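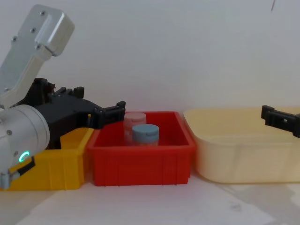
Proltum is a set of typed-out theater programs, prompt scripts and censor's remarks from the Delacroix, a small repertory house in Netlow that kept putting on plays through the worst years of state licensing and somehow never lost its roof. If you have ever held one of the original scripts you will know that everything turns on color. The author's typing is black, the director's changes are in blue, and the licensing office wrote in a fat red pencil, a good strong red very close to the plastic bin under the black gripper's fingertips, and it has hardly faded on the better paper. I have tried to carry all of that over into plain text so that people who can't get to the reading room can still follow who struck out what.

What's in the set

There are 500 pages in all, taken from 18 plays, along with 100 printed programs. The programs are the easy part, and I'd suggest starting with them, as they give you the cast lists, the running order and (my favorite) the little advertisements for hat repair and cough drops that paid for the printing. The scripts are heavier going. Some are complete, some have lost an act, and for one of them we have only the second half and a very angry letter.

Everything is saved as UTF-8 text, one file per page, in three folders:

programs/ the printed programs, front and back
scripts/ the prompt scripts, page by page
letters/ what passed between the theater and the licensing office

File names give the play's short title, then the page number as it was written on the sheet. Please be warned that the theater numbered its pages in a cheerful and disorderly way. A page marked 14b may come before 14, and in two plays the numbering starts again after the intermission. I left it alone. The file order.txt gives my best guess at the reading order, and I would be glad to be corrected.

How the marks are shown

Words crossed out by the licensing office sit between [R and R]. The director's changes sit between [B and B]. Where a red line goes through a blue change, the marks are nested, red on the outside. Question marks in curly brackets mean I couldn't read it, and {faint} means I could read it but wouldn't swear to it in front of a judge.

A sample, from the farmhouse comedy:

MOTHER: The soup is [R the same soup as last year R][B very good soup B]. Eat it.

That one line tells you a good deal about how the place worked. The office took out the complaint, the director put in a compliment, and according to a letter in the set the actress got a bigger laugh with the compliment than she ever had with the old words. The office wrote again in November to ask what was funny about soup.
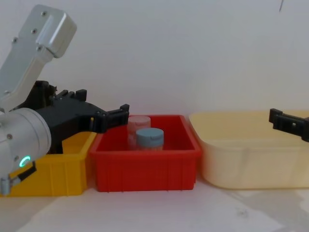 Silver arm with its green status light on, next to the yellow bin.

Where the papers came from

The scripts were stored at the theater until the building changed hands, then went to Elorent, the small press that had been printing the programs all along. Elorent kept them in a dry upstairs cupboard, for which we should all be thankful, and later let them be copied on the understanding that the results would be free for anyone to read. The letters came separately and are less complete. We mostly have the office's side, and the theater's replies survive only where somebody slipped a carbon copy into the script itself.

I typed the pages by hand and then read each one against the copy a second time. I did try a text recognition program early on. It managed the programs decently and made porridge of everything else, with the red pencil coming out as rows of commas, so I gave it up.

What it's good for, and what it isn't

People have used earlier versions for classroom readings, for a study of how stage jokes get past officials, and once for a quilt. It should also suit anyone working on revision, since you can pull out the text as first typed, as directed and as licensed, and lay the versions next to each other.

It won't tell you what was said on the night. Actors wandered from the script, sometimes on purpose, and a licensed line is no proof of a spoken one. Please don't treat the set as a picture of theater in the whole region, either. The Delacroix was one house with its own tastes, it liked comedies better than tragedies, and the plays that were refused outright were sent back to their writers and aren't here at all. Spelling is left as found, including the names of players, which can change between the program and the script.

Some pages have coarse language and some have the prejudices of their day. I haven't softened either one.

Known problems

The second act of the railway play has two page 9s, and I have not worked out which was used.
Stage directions in the margin are placed after the line they sit beside, which may be wrong where the writing slopes.
Four programs are missing their back covers in the copies I had.
Tabs and spaces are mixed in letters/. I keep meaning to fix it.

Using and sharing

Share it, perform it, quote it, and please say it came from Proltum. If you stage a reading, I'd love a copy of your program for the shelf. Corrections are very welcome by the contact link, and it helps a great deal if you give the file name along with the line.

Last revised 18th January

3 comments | 18 shares
Contact | © Proltum | Back to top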